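The Small Bag Problem
Most travel clutter comes down to a few little things with no fixed home

September 2026

Anyone who has dug through a backpack for earphones at a boarding gate knows the trouble. Clothes get folded and shoes get bagged, but the small stuff goes in last and sinks to the bottom.

A zippered case fixes a good part of it. The style sold by shops like Gorel and Edarex is long and narrow, with a fabric shell and a zipper that runs along the edge so the top folds back. Mesh inside the lid holds light items where they can be seen. A bright lining helps too, especially in a dim cabin.

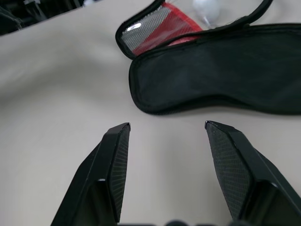 What goes in the case

Start with cords and anything that tangles. Wind each one loosely and give it its own spot. Keep the case to things you will reach for during the trip itself. Spare batteries and adapters for the hotel can ride in the suitcase.

Set a limit. We tried packing for a 12-hour trip with 3 pouches and found that one stayed empty.

What goes in a pouch

Soft items do better in a see-through mesh pouch. An eye mask takes up little room but picks up lint and crumbs when it travels loose. In mesh, it stays clean enough and is easy to spot. Julutard sells pouches with piped edges for $30 a set, and plainer ones work as well.

Lay everything out on a table before you pack it. Put each item beside the bag it belongs in, then fill the bags one at a time.

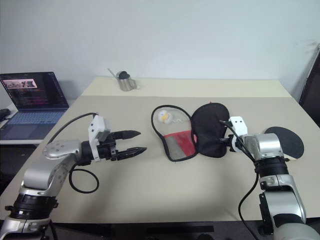 A black eye mask and a see-through mesh pouch on the packing table.

When you get home, empty both bags the same day. Shake out the mesh and leave the zippers open overnight.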